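Demonstration collection (robot learning)

Demonstration collection is the gathering of recorded examples from which a robot learns to do a task. A person causes a robot arm, or a hand-held copy of its gripper, to carry out the task, and the cameras and joint sensors are recorded from start to finish. One such recording is called an episode or a demonstration. A learning system is then trained on many episodes to predict what the arm should do next, given what the cameras show. 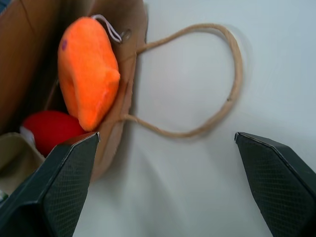

The method is used mainly for handling work that is hard to write down as a fixed set of steps. Packing and unpacking bags, folding cloth and sorting mixed goods are common subjects. In each of these the objects change shape or hide one another, and a program that depends on exact positions tends to fail when something has shifted.

Methods of control

In leader-follower control, the operator moves a small arm by hand and a second arm copies the motion. The operator can feel the limits of the leader arm's joints but usually can't feel contact at the follower's fingers, unless force feedback has been added.

In kinesthetic teaching, the operator takes hold of the robot itself and guides it through the task. The motion recorded is one the robot can physically make. A drawback is that the operator's hands and arms may appear in the video, and for this reason some groups play the motion back and record the cameras during the second pass.

Hand-held collection does without the robot. The operator carries a gripper fitted with a camera, and the path of the gripper is worked out afterward. It allows recording in homes and shops, but some of the paths can't be followed by a given arm and have to be thrown out.

Cameras

Most stations use at least one fixed camera and one at the wrist. The fixed camera shows the whole work area. The wrist camera moves with the gripper and keeps the fingertips in view, along with whatever lies between or beyond them. It is the more useful of the two in the last part of a reach, when the arm often blocks the fixed camera's line of sight.

Wrist views have their own problems. The inside of a bag or box is darker than the table outside it, and automatic exposure can shift as the gripper moves from one to the other. Many groups lock exposure and white balance before a session. A mount that has slipped by a few degrees changes every later episode, so the view is normally compared with a saved reference at the start of each shift.

Episodes and resets

An episode begins with the arm in a known position and ends when the task is done or given up. Between episodes the objects are put back in a new arrangement. This step is called the reset, and for bag and box tasks it often takes longer than the episode. Soft packaging is a particular case. A paper bag picks up creases with use and its mouth no longer stands the way it did when new. Some protocols replace the bag on a schedule, while others keep worn ones in use so that the training data include them.

Arrangements may be chosen by the operator or drawn from a printed list. Operators left to choose tend to repeat a few layouts, often with the object turned toward the gripper. A list gives wider coverage and slows the work down.

Handles, cords and hanging tags need attention in the written protocol. A finger can pass through a handle loop on the way to an object and drag the bag with it. Groups differ on whether such an episode should be kept if the operator backs out and finishes the task.

Labeling and review

Each episode carries a short written instruction, such as "take the toy out of the bag," and a mark for success or failure. Reviewers watch the video and remove episodes with dropped frames, long pauses or a wrong instruction. Failed episodes are not always deleted. They can be used to train a system that detects failure, and episodes with a mistake followed by a correction are often kept in the main set.

The Indholm set

The Indholm set is a collection of bag-unpacking demonstrations made at the Kidthorpe workshop under Zewditu Workneh and Danang Ismail. It was recorded by 9 operators using leader-follower arms with parallel grippers. Of 2686 episodes recorded, 2387 remained after review. Most of those removed had timing faults between the wrist camera and the joint record, traced to a loose connector that was replaced in March.

The protocol called for a break after every 20 episodes. Gisela Durán, who wrote it, also required that operators change stations at the break, so that no single bag or table would be tied to one person's way of moving. Review was done by Dardo Sosa and Celeste Montecinos, working separately, with disagreements settled by watching the episode together.

Episodes were stored using Stastum, a file layout that keeps video, joint positions and the written instruction in one folder per episode. An earlier set from the same workshop, known as Barrientos, used a different layout and recorded no wrist video. The two have not been merged.

Limitations

Demonstrations reflect the people who give them. Operators differ in speed, in the side from which they approach an object and in how tightly they close the gripper, and a system trained on mixed styles may hesitate between them. Collection is also slow compared with gathering text or ordinary video, as each episode takes place in real time and needs a working station.

A system trained on one gripper may not work on another with fingers of a different length or shape. Changes to the finger pads can have a similar effect, and the pad type is therefore recorded with the episode in most current protocols.

See also

Imitation learning
Teleoperation
Bin picking
Robot end effector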